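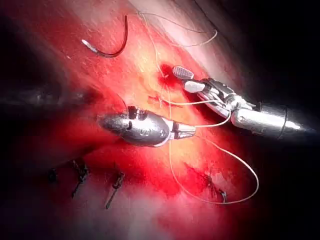 *Page last changed: July*

The fault came on the right arm, during a knot, and for a while I thought that I was the fault. I am writing it down in order, because two colleagues have asked me and I gave each of them a slightly different story.

We practise suturing in the long room at Bidusthorpe. The two instruments are from Wemitz, the console runs Condex, and the session is always the same: needle through both sides, pull the thread, wrap, catch the tail, tighten, next stitch. On tissue the light reflects everywhere, so you learn to trust what the instrument tells you more than the shine on the surface. I had come to trust it too much.

I had made the wraps and was closing the jaws on the tail. On the console the grip symbol went to full. I pulled, and the thread slid out. I did it again, with more care, and it slid out again. The third time the jaws held for a moment, then let go when the thread was already under tension, and the arm jumped a small distance towards the side. It touched the tissue and left a mark. On the practice bench this is a mark and no more. I stopped there and took my hands off the controls.

My first idea was that my angle was bad. My second idea was that the thread had got into the joint of the wrist, where all the small links are. I looked for it and found no thread there. Only in the evening, when I opened the log, did I see something useful. Condex does not measure how hard the jaws hold. It measures how far the motor has turned. If the cable inside the shaft has become longer, the motor turns the full amount, the symbol goes to full, and at the other end the jaws are closed but weak.

The counter said that this instrument had made 900 closings since its last cable check. Our own rule sheet says to check at 400. I had signed that sheet. The counter is on the second page of the menu and I had not opened the second page since spring — this is my part of the fault and I do not want to hide it behind the cable.

Wrapping is where a weak jaw is hardest to notice. The loops go round the open jaws, the other instrument keeps its end of the thread, and for those seconds nothing asks the open jaws to hold anything. They can look perfectly healthy. You find out at the pull.

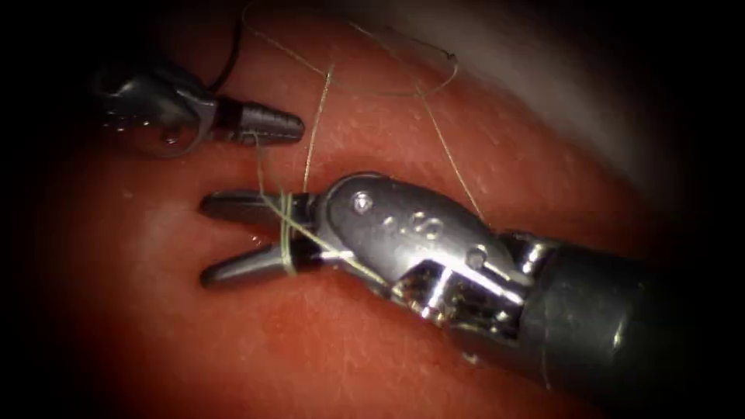 A reader who saw the first version of this page wrote to me that I was too kind to the software. In their opinion, a symbol that says "full grip" when it only knows the position of a motor is a wrong symbol, and a counter that passes its limit should stop the session by itself. They had the same slip on an older system called Afridi, and there the counter at least made a noise.

I have thought about this and I agree with the first half. The symbol should have another name. About stopping by itself I am less sure. If the arm stops in the middle of a knot, with thread between two instruments, somebody must still get both of them out safely, and I would want a warning before the first stitch instead.

What we do now:

- Before each session, close the jaws on a piece of spare thread and pull for 10 seconds. If it moves, the instrument goes back in its box.
- Read the counter aloud and write it on the sheet. The number, please, without only a tick.
- One slip, and you stop. I allowed myself three.

The cable has been replaced and the instrument passed the pull test. I have also asked for the counter to be moved to the first page of the menu, and I wait for an answer. The left instrument had its check at the same time, and its cable was also a little long, though it had never slipped for me.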